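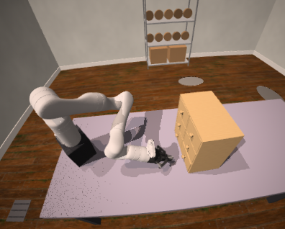 Simulated arm on a table, wooden floor behind.

Grandwood Tennis Development Programme
Progress report to the Hukus Fund
5 June 2020

1. Scope of this report

The report covers the period from the start of the indoor season in November to the end of last month. It deals with player progress, court use, coaching hours and spending against the grant. Matters relating to the Gyamfi Road building lease are reported separately and are mentioned only where they affect court time.

2. Position at the end of the period

The programme has 15 funded players, the number set out in the grant agreement. Two places changed hands during the winter. One player moved out of the area and one withdrew to concentrate on school examinations. Both places were filled from the reserve list within the same month, and no funded place has stood empty for longer than three weeks.

Competition stopped in March with the national suspension of play. All figures for matches and ranking points therefore relate to the weeks before that date and should not be compared directly with last year's full-season figures.

3. Match play

Funded players completed 191 singles matches before the suspension. The target for the whole year was set on the assumption of a full spring calendar and will not be met. We ask the Fund to treat the match target as suspended and to assess this item on the winter period alone.

Within that period the results were mixed. The older group performed well in deciding sets, which had been identified as a weakness in the previous report. Second-serve points won rose in every month for which we have charts. The return game did not improve at the same rate. Players in the under-14 group continue to stand too far behind the baseline against slower serves and concede the short ball that follows. This has been made the main technical item for the restart.

Doubles received less attention than planned. The Briramico winter league reduced its doubles fixtures from three to one per meeting, and we did not find a replacement competition at a suitable level.

4. Court use

Indoor court time was booked at Grandwood for four evenings a week and one weekend morning. The roof leak over court two, noted in the last report, was repaired in the second week of January. Eleven hours were lost to it in total. Nine of these were made up on court three. The remaining two were credited by the operator and appear in the accounts.

Outdoor courts reopened in May for limited use. Sessions are restricted to one coach and one player, with separate marked balls for each court. Under this arrangement each funded player has been offered one hour a week. Group drills, sparring and serving practice with a returner have not resumed, and the hours set aside for them remain unspent.

5. Coaching and fitness

Coaching hours were delivered as planned up to the suspension. From then until the outdoor courts reopened, the programme supplied written fitness plans and a weekly video call for each age group. Attendance on the calls was good in April and fell in May. Footwork and shoulder-strength work can be done at home with a band and a rope, and the plans were limited to these.

Shoulder screening was due in March and has been postponed. Serving loads will be kept low until it has taken place. The proposed limit is 40 full-pace serves a session for the first month, with a rest day after each serving session.

6. Spending

Spending on indoor courts and coaching is within budget. Travel and entry fees are well under budget because of cancelled events, and most entry fees already paid have been refunded. Refunds from one organiser are still outstanding. String and ball costs were slightly over, mainly through a price rise at the start of the year.

We request approval to carry the unspent travel and group coaching money forward to the next grant period. If approved, it would be used for extra outdoor hours in late summer and for a second entry block when tournaments return.

7. Work planned for the next period

Shoulder screening for all funded players.
Return-position work with the under-14 group, charted weekly.
A replacement doubles fixture list, to be agreed with Briramico or another league.
Internal match days once singles play between households is permitted at full length.
Review of the reserve list before indoor bookings open.

The signed accounts and the match charts are supplied as separate attachments. A revised match target will be sent when the autumn calendar has been published.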